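Zenberg Dressage Series Confirms Entry Format and Technical Rules for Gistmont Leg

GISTMONT, March. The organizers of the Zenberg Dressage Series have published the schedule and technical conditions for the Gistmont leg, the fourth and last qualifier before the final in Jumholm. Entries open at 8 a.m. on the first day of the entry period and are limited to 94 horse and rider combinations across all classes.

The Gistmont leg consists of a Grand Prix, a Grand Prix Freestyle, an Intermediate I and a class for riders under 25. The Grand Prix serves as the qualifying class for the Freestyle. Combinations that retire or are eliminated in the Grand Prix may not start in the Freestyle, and their places will be offered to the next placed combinations in order of score.

All classes will be ridden in the main indoor arena at the Sârbu Equestrian Center. The competition arena measures 20 by 60 meters and is laid on a sand and fiber surface that was releveled over the winter. The warm-up arena is connected to the main hall by a covered passage. Grooms and trainers may use the passage but must clear it when the steward calls the next horse.
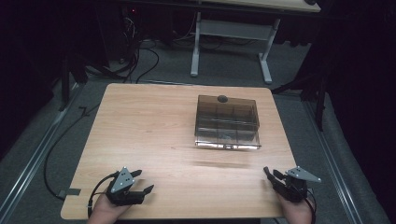
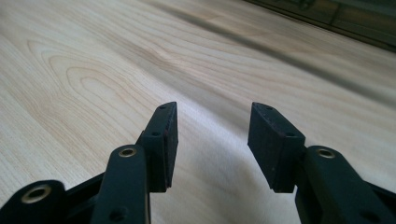
Five judges will officiate in the Grand Prix and the Freestyle, seated at E, H, C, M and B. Three judges will officiate in the remaining classes. Marks are entered electronically, with a paper sheet kept by each scribe as the record in case of a query. Running scores will be shown on the arena screen after each movement group and will be provisional until signed by the judge at C.

"The main change from last season is the draw," said Aileen Pascual, sport manager of the series. "Riders with two horses will be separated by at least 4 starters. Under the previous procedure that gap could close when there were late withdrawals, and the order had to be reworked on the morning of the class. The new procedure fixes the gap at the draw and again after the declaration deadline."

Series points will be awarded to the top 15 in the Freestyle. The best three results from the four qualifiers count toward the final standings. Where two riders are level on points, the higher Freestyle percentage at Gistmont will decide the placing. Should they still be level, the artistic mark from the same test will be used.

Freestyle music must be submitted as a digital file by 6 p.m. on the day before the class. A sound check will be held in the main arena after the last Grand Prix test. Each rider is allotted one check, and the rider or a named representative must be present to confirm volume and the start cue.

Stabling is available on site in permanent boxes. Shavings are standard and straw may not be brought in. Horses must arrive with a valid passport and a current vaccination record, and will be examined by the event veterinarian before entering the stable area. The horse inspection for the Grand Prix classes begins at 3 p.m.

Seating capacity in the main hall is 841. Of these seats, 500 will be released for general sale and the rest are held for owners, officials and local riding clubs. Unclaimed club seats will be returned to sale at noon on the day before each class.

Start lists and results will be posted on the series website. Requests for press accreditation should be sent to the Zenberg Dressage Series press office before the close of entries.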